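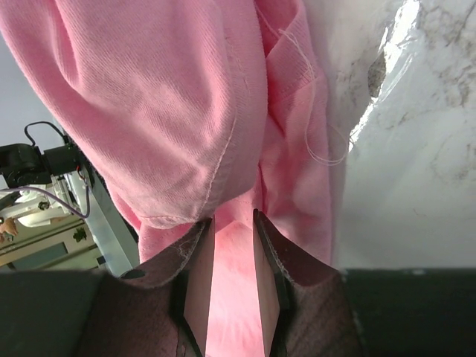
Attachment 1, wrist view, pink cloth held between the pads

Westeck Support Desk
Ticket 396
Product: Inach two-arm fabric handling kit, trial unit
Status: Open, waiting on customer
Opened: 17/01/2026

Customer wrote:

Hello again, and thank you for being so patient with me on the last ticket. I'm running the trial of your Inach kit for our small laundry and mending shop, and on the whole we are very fond of it. I do have one problem I can't get past, though, and I'd like to sort it out before we decide whether to buy.

The grip on thicker cloth is not letting go when it should. I send the open command, the fingers part, and the cloth stays hanging on the left one for a second or two before it drops — or it doesn't drop at all and rides along to the next position, where it makes a mess of the fold. Thin cotton is fine. Pillowcases are lovely, I could watch it do pillowcases all afternoon. It's the soft, heavy things that give me grief.

I've attached a view from the wrist so you can see how it holds the pink piece, with the cloth bunched up in the pinch. You'll notice some pale fibers on the top edge of the left finger, and the outer edge of the right one has gone rather frayed. There are also long loose threads coming off the cloth itself, up on the right. Could those be getting caught?

What I have tried so far:

Restarted the controller and ran the homing routine, no change.
Dropped the grip force from 90 to the next setting down. It let go better, but then it lost a towel on the way up.
Swapped the two arms' jobs in the program. The second arm does the same thing, only less often.
Wiped the pads with a dry cloth. Better for a morning, then back to its old ways.

I haven't tried the Leclerc pads from the accessory page as I wasn't sure they were covered by the trial.

Westeck Support replied:

Thank you for such a thorough write-up, it saves us a good deal of back and forth. I had a look at your attachment and I'd like to start with the pads. Fibers along the edge can hook into soft cloth, and a dry wipe tends to leave the short ones behind. Please do the following with the power off:

Press strips of ordinary sticky tape along both pads and peel them away, 2 passes on each.
Trim anything that still stands up from the outer edges. Small nail scissors are fine.
Snip long loose threads off the cloth before you load it.
Set the grip force back to 90 and turn on "slow open" under Prevach, Release.

Then run the same pink piece a few times and tell us how it goes. The Leclerc pads are included in the trial, and I've put a pair aside for you in case the cleaning doesn't hold.

Customer wrote:

Wonderful, thank you! I have tape in the drawer and will do this after closing. Do I need to home the arms again once the power is back on?

Westeck Support replied:

Yes please, both of them, and keep the cloth out of the fingers while they home.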